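Ciobanu v Cozma - is this one really happening?

Boxing General > Upcoming fights

bucketandsponge
Wednesday, September 4, 2024

So Tamara Ciobanu's lot are saying the Stuline Cup main event is "ninety per cent agreed", and Liviu Cozma, who trains the other girl, says he hasn't seen a contract since July. I've been following small hall boxing long enough to know what ninety per cent means. It means the venue has been rung up.

Last time it was a hand injury, the time before that it was the ring canvas, and both times they'd already sold tickets. I'm still waiting on a refund for two of them. Anyone got anything solid?

southpaw_sid

Solid, no. My cousin does the door at the Pustemance hall and the date is pencilled in, but so is a ceilidh. I think it goes ahead. The promoter needs it more than either fighter does.

bucketandsponge

He needed it in July too.

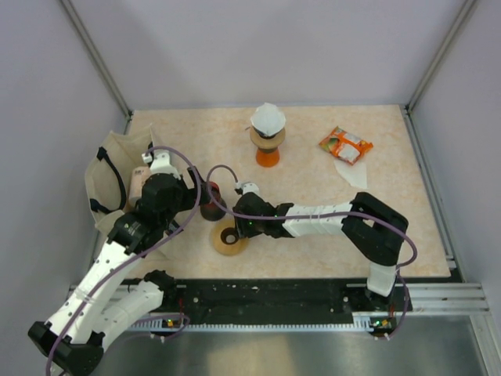 Two arms over the marbled table

Garvey74

You're being hard on them, Bucket. Ciobanu did have a bad hand, there were X-rays. You can't box ten rounds with one hand and you'd be the first on here moaning if she'd tried it and stunk the place out.

What I don't get is the weight. Cozma keeps going on about a catchweight and Ciobanu's side keep saying there never was one. One of them is telling fibs. My money's on Cozma, he did exactly the same before the Bucur fight and got two extra pounds out of it.

southpaw_sid

He got one pound out of it. And he offered it back.

Garvey74

He offered it back after the weigh-in, Sid.

ringside_moira

I went to the last Stuline show and the official gate was 3,906. I've been in that hall for a darts night and it was packed to the rafters, and the sign by the fire door says 740. So either they've knocked through into the car park or somebody is making numbers up - and if they'll make up a gate they'll make up a ninety per cent.
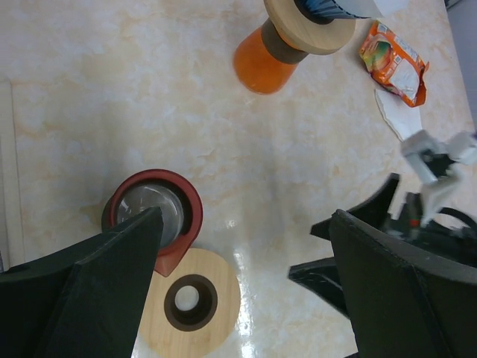 And before anyone says it was counted over the whole weekend, the Sunday was amateurs only and you could have had a row each. I took sandwiches and put them on the next seat.

southpaw_sid

It was counted over the whole tour, Moira. It says so in the programme if you read past the adverts.

ringside_moira

I didn't buy the programme. It was more than the pie.

bucketandsponge

Whole tour or not, they put it on the poster under a photo of that one hall. Make of that what you like.

Going back to the fight, has either of them put up any money? When Sakis was running things both corners lodged a bond and if you pulled out without a doctor's note you lost it. Funny how few injuries there were in those days.

Garvey74

There were plenty of injuries, they just fought with them. I saw a lad go six rounds on an ankle like a melon. I don't want that back, thanks.

A bond wouldn't fix it anyway. The trouble is the promoter announces first and sorts the paperwork after, and there's no penalty for him at all.

southpaw_sid

I'll put 20 quid on it happening before Christmas. To charity, loser's choice.

bucketandsponge

Taken. Should be winner's choice though, surely?

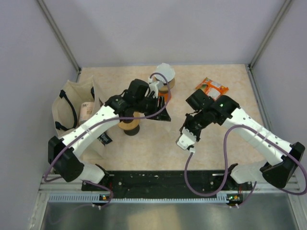
White links, black joints, and the grey corner posts behind

ringside_moira

Put me down with Bucket. I'd go to about 100 if the wife wasn't reading this.

southpaw_sid

Fine, you're both on. Cozma is supposed to be on local radio on Friday so I'll listen in and post what he says about the contract.

Garvey74

He'll say he hasn't seen one.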